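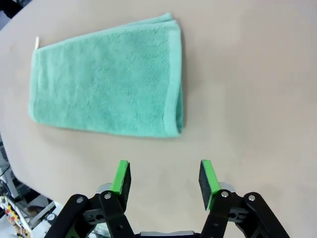
Himen es una lavandería industrial de Irolport que lava, plancha y alquila ropa de cama y de baño para hoteles, pensiones, gimnasios y residencias. Abrimos en 1961 como lavandería de barrio y seguimos siendo una empresa familiar. Casi todo lo que sale de nuestra nave es ropa corriente: sábanas, fundas, albornoces, manteles y toallas de rizo como esta de color verde menta, doblada en varias capas y con los bordes largos en horizontal, que es como la piden la mayoría de los establecimientos para que entre bien en las estanterías de planta. También trabajamos con la ropa propia del cliente, si ya la tiene y no quiere alquilar.

Inicio > La empresa > Quiénes somos

Buscar en esta web Escriba aquí su búsqueda

Nuestra historia

El primer local estaba en una calle estrecha junto al puerto y tenía el mostrador delante y las máquinas detrás. Los clientes eran vecinos, tripulaciones de paso y un par de fondas. La ropa se marcaba con hilo de color en una esquina, un color por casa, y se entregaba atada con cinta. Cuando las fondas empezaron a convertirse en hoteles pequeños, el trabajo de mostrador se fue quedando en segundo lugar y compramos la primera calandra, que hubo que meter por la ventana del patio.

El traslado al polígono se hizo por falta de sitio. En la nave actual la ropa sucia entra por un lado y la limpia sale por el otro, sin cruzarse. Entre las dos zonas hay una pared y las lavadoras van encajadas en ella, con puerta de carga y puerta de descarga. El mostrador de la calle vieja se cerró años después. Todavía nos preguntan por él y la respuesta es que no está previsto volver a abrirlo.

Hoy somos nueve personas en plantilla y damos servicio a 49 establecimientos de la comarca. En temporada baja la nave trabaja con un solo turno de mañana. En verano se añade otro de tarde y el reparto sale más temprano.

Qué hacemos

El servicio principal es el alquiler con lavado. El cliente no compra la ropa: le dejamos una dotación calculada según sus habitaciones, recogemos la sucia y llevamos la limpia. Si una pieza se rompe por uso normal, la retiramos y ponemos otra. Las pérdidas se facturan al cierre de temporada, después de un recuento que se hace con el cliente delante.

El segundo servicio es el lavado de ropa propia. Se lava por separado, sin mezclar lotes de clientes distintos, y se devuelve con el mismo número de piezas que figura en el albarán de recogida – si falta algo, se avisa el mismo día. Para este servicio la capacidad de la nave es de hasta 500 kilos diarios, que en los meses fuertes conviene reservar.

También lavamos alfombrillas de baño, cortinas y ropa de cocina. No hacemos limpieza en seco, ni cuero, ni edredones de pluma. 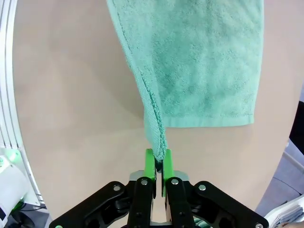

Toalla de rizo verde menta, con la cenefa lisa en el borde.

Cómo tratamos las toallas

La toalla es la pieza que más vueltas da y la que antes se estropea. Pierde tacto por exceso de detergente, por agua dura y por secados demasiado largos. En la nave tenemos descalcificador y dosificamos por peso de carga. El suavizante lo usamos solo si el cliente lo pide por escrito, ya que con el tiempo el rizo absorbe peor. Las piezas de color se lavan aparte de las blancas y no llevan cloro en ningún caso.

Después del secado cada toalla se revisa por las dos caras. Se miran las costuras, la cenefa y las esquinas. Un hilo suelto se corta, nunca se tira de él. Las manchas de maquillaje y de autobronceador van a un segundo lavado con otro programa. Las que no salen se apartan y, según el estado, la toalla pasa a trapo o se da de baja.

El doblado depende de cada casa. Hay quien quiere la toalla de baño en tres partes a lo largo y luego por la mitad, y quien la quiere enrollada. Guardamos una ficha de cada cliente con su forma de doblado, la cantidad por paquete y el lugar de entrega – muelle, portería o cuarto de lencería. Las fichas se llevan con Dekiteck, el programa de albaranes que usamos también para las rutas. Antes iban en cartulinas y alguna cartulina queda, sobre todo de los clientes más antiguos, con anotaciones a lápiz que nadie ha querido pasar.

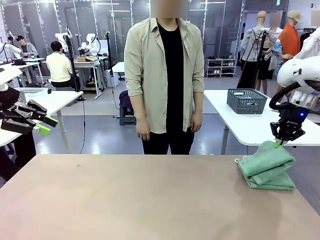
¿Se puede contratar el servicio solo para los meses de verano?

Los contratos de temporada existen y duran como mínimo cuatro meses. La dotación se entrega una semana antes de la apertura y se recoge al cierre, siempre que la solicitud nos llegue con tiempo para preparar la ropa.

Zona de reparto

Repartimos en Irolport, en los pueblos de la costa y en los del valle. La ruta de costa sale todos los días laborables y la del valle en días alternos. Fuera de esa zona estudiamos cada caso, porque un camión medio vacío encarece el servicio y preferimos decirlo antes de firmar. Los carros y las sacas son nuestros y se devuelven en la siguiente recogida. Rogamos que no se usen para basura ni para guardar material de limpieza.

Agua y energía

El agua del último aclarado se recupera para el prelavado de la carga siguiente. Las secadoras son de gas. Se cambiaron los filtros de pelusa por otros de mayor superficie y desde entonces se limpian en cada turno. Las perchas y los plásticos de embalaje que nos devuelven limpios se vuelven a utilizar. En septiembre se hace la parada de mantenimiento de la calandra, que dura dos días, y durante esos días las sábanas se entregan por adelantado.

Con quién trabajamos

Buena parte de nuestros clientes son alojamientos pequeños con pocas habitaciones. También atendemos a dos residencias de mayores, a un club de remo y a los apartamentos Derkach, que empezaron con ropa propia y después pasaron al alquiler.
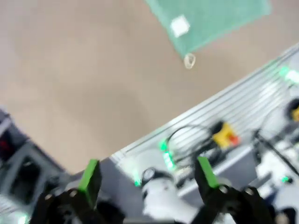
Desde Derkach nos comentan que lo que más les ha cambiado el día a día es tener los paquetes hechos por apartamento, con las sábanas y las toallas juntas, y que lo único que echan de menos es una recogida más tarde los días de mucha salida. Esa segunda recogida la ofrecemos ahora en temporada alta a los clientes del casco urbano, con aviso antes del mediodía.

Presupuestos y visitas

Para preparar un presupuesto necesitamos saber el número de camas, los meses de apertura y si hay ascensor. La nave se puede visitar por la mañana, con cita. Las muestras de ropa se prestan para una semana y se devuelven sin lavar.

Página actualizada el 4 de noviembre de 2018

Imprimir esta página | Enviar por correo electrónico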